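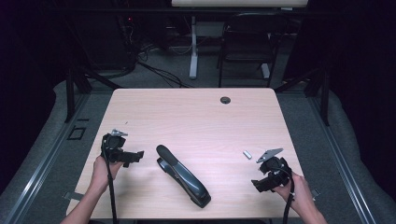 3.2 Desk Items and Refilling

Small office tools made up the second group of objects in the Rollau study. We chose them because most people handle them without much thought, yet they have a hinge, a spring or a lid that has to be dealt with before the tool can be used again. The stapler was the most demanding of these. Refilling it means opening the top arm, laying a strip of staples in the channel and closing the arm until it catches.

Figure 4. Black stapler on its side on a light wood-grain table, with a small silver object resembling a short strip of staples nearby.

The starting position of the stapler was not fixed. It could stand on its base or lie on its side, at any angle to the near edge of the table. A stapler on its side has to be righted first, and we logged this as a separate step. Staples were supplied as short strips — full strips broke too easily when they were picked up near one end.

In total, the desk group holds 1,090 trials out of 1,599 in the full set. Refilling accounts for 84 of them. In 46 of the refilling trials the stapler started on its side, and these are reported separately in Section 4.

We left jammed staplers out of the analysis. A jam changes the task into a repair, and the steps no longer line up with the others. Trials in which the strip fell to the floor were kept if it was picked up and used. The hole punches from the Trodinby set were treated the same way, except that emptying the tray was counted as part of the task.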